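Zyanya Alvarado
06/05/2025

1/ Notes on why shared calendars fail in small groups. The case is Stikalham, a scheduling tool we ran in the Nandosstead office from December onward. 30 people, 2 teams, one shared calendar.

2/ The tool did what the spec said. Entries synced, conflicts were flagged, permissions held. Usage still dropped every week after launch.

3/ First cause: the people who enter the data are not the people who use it. Team leads read the calendar. Everyone else had to fill it in, and most of them had no meetings of their own to set up.

4/ Second cause: partial data. A free slot meant either "free" or "did not bother". Leads learned to email first and check the calendar later -- so the calendar became a second copy of the inbox.

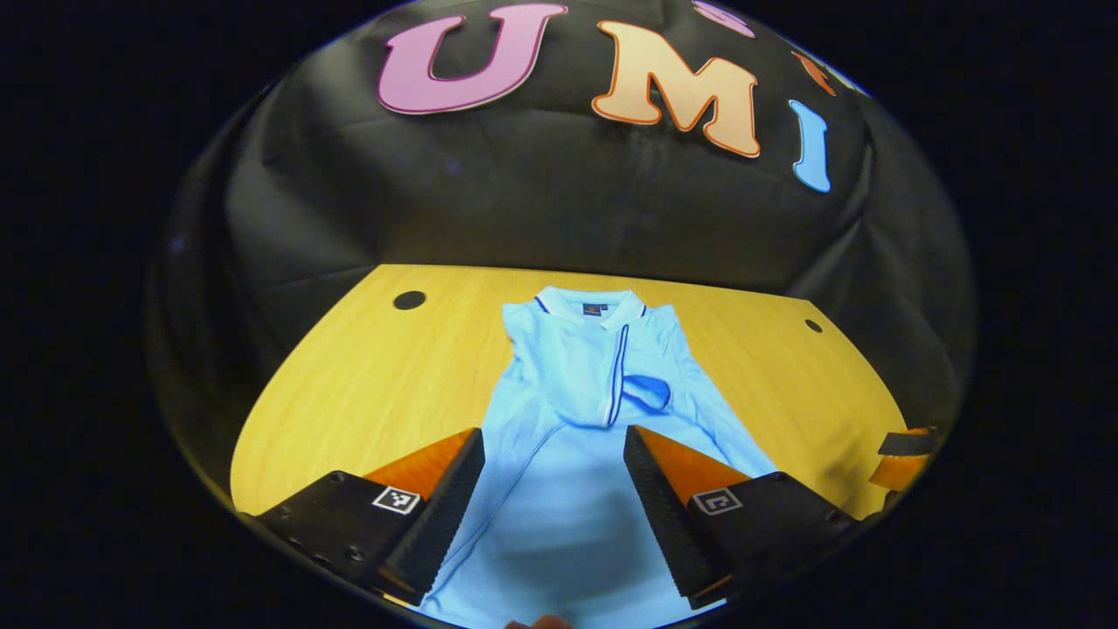
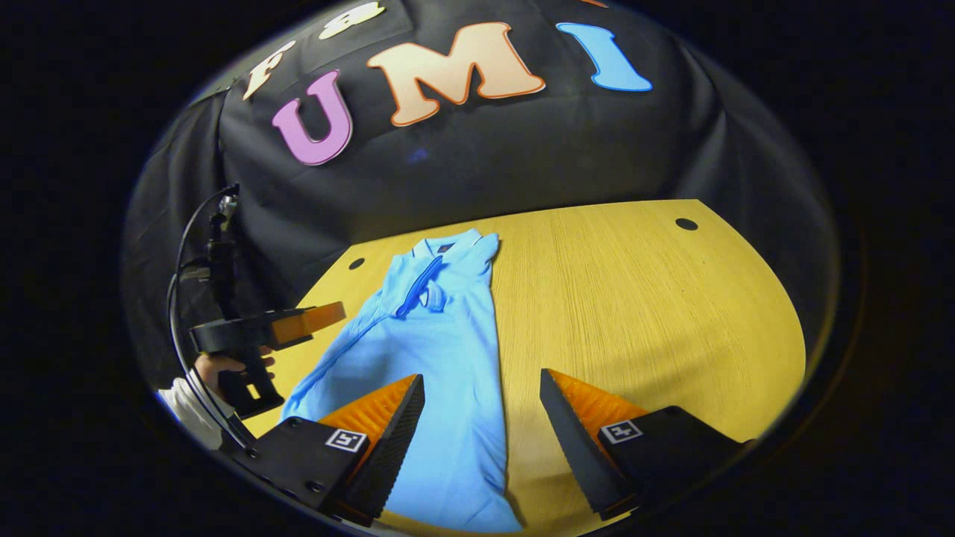
The letters U, M and I on black cloth, both times.

5/ What we changed. Yiğit Soylu wrote an import script so that accepted invites land in Stikalham without retyping. It reads the last 500 messages per account and skips anything without a start time.

6/ Blank days now show as "unknown" in gray. They used to show as open. Small change in the code, large change in how leads read the page.

7/ We also dropped the reminder emails. The log had 3000 of them, and the click rate was too low to plot.

8/ Not solved: private entries. Staff want them hidden, leads want the block visible. Dilta shows the block with no title. Sönmez hides it and refuses the booking. I prefer the first -- the second looks like a bug to whoever is booking.

9/ Import script goes to the second team next. I will post the entry counts per person once they have used it for a full month.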